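# From Rough to Proof: How a Picture Book Cover Gets to the Printer

The cover of *Medve*, a 32-page picture book about a bear who keeps a lighthouse, took eleven months to draw, correct, separate and approve. The interior took five. That ratio is common at Plumeck, the small children's press that commissioned it, where the cover is treated as a separate job with its own contract, file structure and proofing schedule.

Illustrator Mỹ Âu works in gouache on hot-pressed paper, then scans and finishes on screen. Art director Debora Greco handles the brief and the corrections. Production is run by Győző Bíró, who came to books from packaging and still refers to a dust jacket as a carton.

## The brief

A Plumeck cover brief fits on two pages. The first gives the trim size, the spine width, the position of the barcode and the list of finishes the budget allows. The second gives the text that has to appear on the front, in order of importance, and a paragraph on tone. Greco leaves out any suggestion of composition.

"If I describe a cover, I get the cover I described," she says. "I could have drawn that badly myself."

For *Medve* the spine width was a problem from the start. The figure in the brief assumed a 140 gsm uncoated stock. The mill discontinued that weight in August, and the replacement was thicker. The spine grew by a little under a millimeter, which sounds harmless until a painted horizon has to run from the back cover to the front without a step in it. Âu had already painted the wraparound as a single piece. She added a strip of sea at the fold, scanned it separately and merged the two files.

## Thumbnails

Âu submitted 37 thumbnails, each the size of a large postage stamp. She draws them with a brush pen so that detail is impossible. At that scale a cover is three or four shapes, and the shapes either separate or they don't.

Greco marks thumbnails in three rounds. The first is done with the sheet pinned to a wall and viewed from across the office. Anything that merges into a gray patch is struck out. The second round considers the title: a thumbnail survives only if there is a quiet area large enough to hold the lettering at a readable size. The third round is done at the width of an online store listing, where most buyers first see the book.

Two thumbnails were left. One had the bear at the lamp, seen from outside and below. The other had him on the stairs with a bucket. The sales team preferred the bucket. Greco chose the lamp, on the grounds that the lamp gave a reason for a light source, and a light source gave a reason for the title to be pale.

## Color and the limits of ink

Gouache contains pigments that four-color printing can't reach. Orange is the usual casualty, followed by clean violet and any green with much yellow in it. Âu's original for the lamp used a fluorescent orange that scanned as a flat salmon and converted to something duller.

Three options were priced. The first was to accept the conversion and raise the contrast around the lamp so that it looked brighter by comparison. The second was to replace magenta with a fluorescent magenta across the whole cover, a method that lifts oranges and pinks but shifts skin and fur tones as well. The third was a fifth plate carrying one spot orange.

Bíró recommended the fifth plate. The cost was moderate because the press at Rikel, the printer, has six units and would have run with two of them idle. The separation was made by hand. Âu painted a grayscale mask with 256 levels, where black meant full ink and white meant none, and Bíró trimmed everything below five percent, where dots tend to drop out on uncoated paper and leave a visible edge.

The mask went through four versions. In the first, the orange glow spread so far across the fog that the sky looked rusted. In the second it stopped too early and the lamp looked like a sticker. The third was close. The fourth differs from it only in the lower left, where the glow touches the bear's ear.
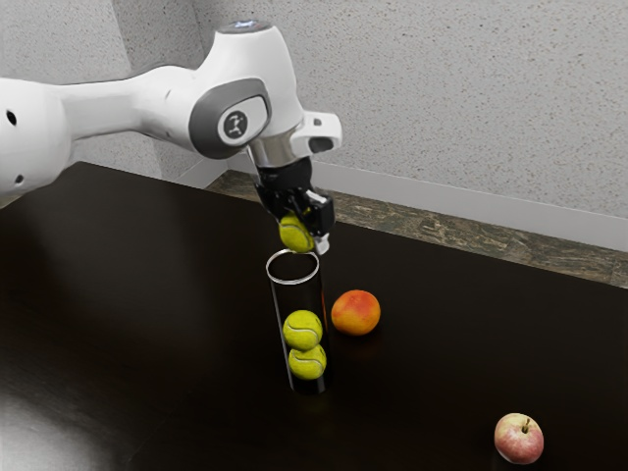
## Lettering

The title is drawn, not set. Viktória Vincze has lettered seven books for Plumeck and works in vectors from a pencil original. Her first pass for *Medve* was a heavy slab with notched corners, meant to echo painted boat names. It was legible and too wide. The word has five letters, two of which are broad, and the M took up nearly a third of the line.

She narrowed the M by setting its legs vertical and bringing the middle point down only as far as the half-height. The two E's were drawn separately so that they don't repeat exactly; the second has a slightly shorter center arm. The V needed the most work. Beside a D, with its straight left side, a V leaves a wedge of space at the foot, and in a short title that space reads as a word break. Vincze thickened the right stroke of the V and moved the D in until the serifs nearly touched.

The author's name and the illustrator's name are set in Zurkel, a text face Vincze drew some years earlier. They appear at equal size, a contract requirement at Plumeck for picture books.

The lettering is supplied as live paths on its own layer, so that foreign editions can remove it without repainting the fog. Co-edition publishers also receive a version of the art with nothing painted behind the title that depends on the title being there. In practice this means no shadows cast by letters and no gull perched on the D, although a gull was proposed.

## Proofing

A screen proof is used for text and position only. Color is judged on a wet proof, made on the actual stock with the actual inks, and viewed in a booth at 5,000 kelvin. Plumeck pays for two wet proofs per cover. Further rounds come out of the marketing budget and have to be argued for.

The first proof of *Medve* had three faults:

- The spot orange had been set to overprint the yellow where it should have knocked out, giving a brown ring at the edge of the lamp.
- The blacks in the rocks were built from all four inks at a total coverage above what uncoated paper will hold, and the ink had set off onto the sheet above.
- The spine text sat a fraction too high, a fault that dated from the change of stock and had survived every check since.

The ring was fixed in the separation file in a few minutes. The blacks took longer. Bíró reduced the color under the black and held total coverage to 280 percent, which made the rocks lighter and slightly bluer. Âu asked for some of the warmth back and received it in the form of extra yellow in the midtones.

The second proof was approved with one note, concerning the ear.

## Finish

Matte lamination was ruled out early because it dulls a fluorescent. Uncoated paper with no protection marks easily, and picture books are handled by people with jam on their hands. The compromise was a clear dispersion varnish over the whole jacket, applied in line, with 20 millimeters left bare on the flap edges so that the glue on library jacket covers will hold. The varnish costs a little saturation in the darks. Bíró had allowed for that in the second proof.

Foil was discussed for the lamp and dropped. Editor Margit Csizmadia argued that it would turn the one warm thing on the cover into a mirror, and that under shop lighting it would go black from most angles.

## What gets archived

When the job closes, Plumeck stores the flat scan at full resolution, the layered working file, the spot mask, the lettering paths, the approved wet proof and a one-page sheet of settings. The proof is kept in a drawer away from light, as fluorescent inks fade faster than any of the process colors. Reprints are matched to the drawer copy and never to a finished book, which may have spent a year in a window.

The original painting goes back to the illustrator. Âu's is in two pieces, the main sheet and the narrow strip of sea, and she keeps them in the same folder with a slip of paper between them.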